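**Bivero** is a method for teaching two-handed manipulation to robots from recordings made with hand-held grippers. It was developed by İlker Oral and Hamidreza Safavi at the Gandell laboratory as a follow-up to their earlier one-handed method, Pomer. People carry out a task with a gripper in each hand, and a policy trained on the recordings is then run on a pair of robot arms.

## Data collection

Each gripper carries its own camera, so every demonstration yields two video streams. The streams are aligned afterward by matching the moments when each gripper comes into the other's view. No robot is needed at this stage, and recording can take place at any table.
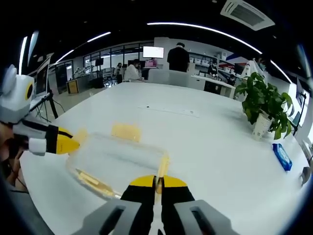 *A thin translucent strip held between the fingers of one gripper, with the second gripper at left.*

The published dataset, called Babaei, contains 3,172 demonstrations by 14 people. Most of the tasks involve light household items, many of them clear or pale plastic.

## Relative hand pose

The main change from Pomer is that the policy predicts the position of each gripper relative to the other, in addition to its own motion. In early tests the two arms reached for the same spot and had to be stopped. The problem was worst before contact, when neither hand had an object to serve as a reference.
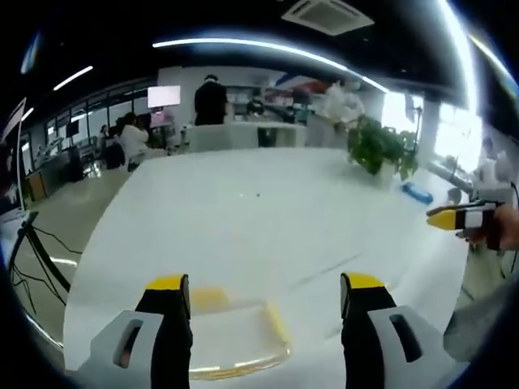
The relative pose is estimated from whatever part of the other gripper is visible. Often this is very little. In a typical approach view, the near fingers stand open on either side of a shallow yellow tray, and the other gripper enters only at the right edge, its yellow tip pointing inward. Oral and Safavi found that the tip alone was enough for a usable estimate in most cases – the body of the gripper added little.

## Transparent objects

Clear objects are a known difficulty for methods that rely on depth sensors. Bivero uses color video only and makes no attempt to rebuild the shape of an object.
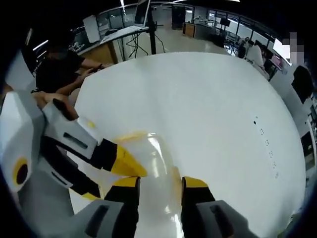
Grasps on clear objects were studied in a separate test set of 400 demonstrations. The authors reported that the policy relied heavily on highlights and on the position of the fingers. A clear cup on a white tabletop, for example, has little color of its own, but the bright streaks along its wall mark where it curves between the two fingers. When the lighting was made very even, the success rate on such objects fell by 10 percentage points.

## Limitations

The method does not measure grip force, and soft containers were sometimes crushed. Tasks in which one hand hides the other for a long time – folding a large cloth, for instance – remain unreliable. Safavi has suggested adding a third, fixed camera, though this would give up part of the convenience of recording without a set station.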